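Bevlow project, bimanual handling strand
Minutes of the November progress meeting

Search minutes and papers Go Advanced

Started at 2 pm. Minutes of the previous meeting agreed with one correction: under item 4, "calibration" should read "collection".

1. Food container task

The handling group reported on the task where a person works a clear lidded container with two hand-held grippers. Views from the grippers and from head height follow.

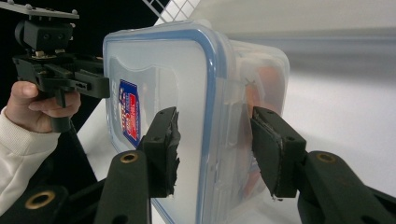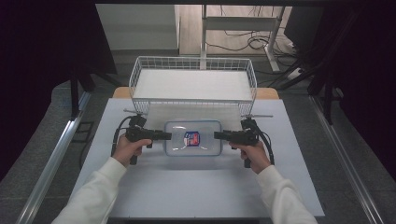
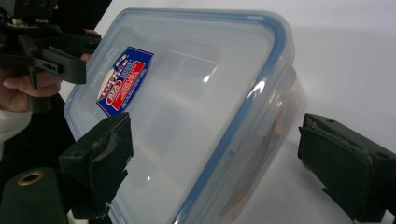
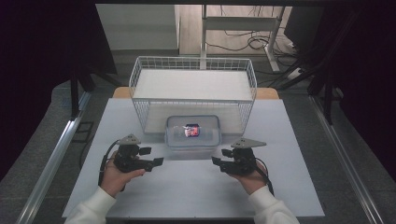
The group has been comparing policies trained on gripper views alone with policies trained on gripper and head views together. Both were trained on 1000 demonstrations. The combined version did better at lining up the two grippers before contact. Once contact was made there was little between them.

It was asked whether the gain came from the extra view or just from more pixels. The group has not separated the two. Agreed to repeat the comparison with the head images scaled down, all other settings unchanged.

Clear plastic remains the main difficulty. In 17 of the failed trials the policy closed on a reflection or on the wrong edge of the lid. The Mladenović method for weighting frames near contact was tried and helped a little. It will be kept in for now, but reported separately so that the two effects are not mixed up.

2. Data checking

Skeltico, the labelling tool, now marks the start of each grasp without help. The end of the grasp is still marked by hand. Two people marking the same demonstration differed by up to 3 frames, and this was thought acceptable for the present work.

Time alignment between the head and gripper recordings was raised again. A drift shows up in longer sessions. Agreed to cut sessions short until the fix is in.

3. Write-up

The Atisik workshop draft is too long. The section on earlier grippers will go to an appendix. The failure table stays in the main text. There was some disagreement over whether to call the result an improvement when only one container type has been tested. Wording to be "on this task".

4. Actions

Handling group: repeat the comparison with scaled-down head images.
Handling group: add a second container type, opaque.
Data group: report on drift at the next meeting.
All: comments on the draft before it goes out.

Closed at 3.20 pm.

Comments (3)

Is the opaque container going to be the same size? If not you are changing two things at once.

Same size if we can get one. Will put it in the next minutes.

The failure table in the draft still has the old totals in the last column.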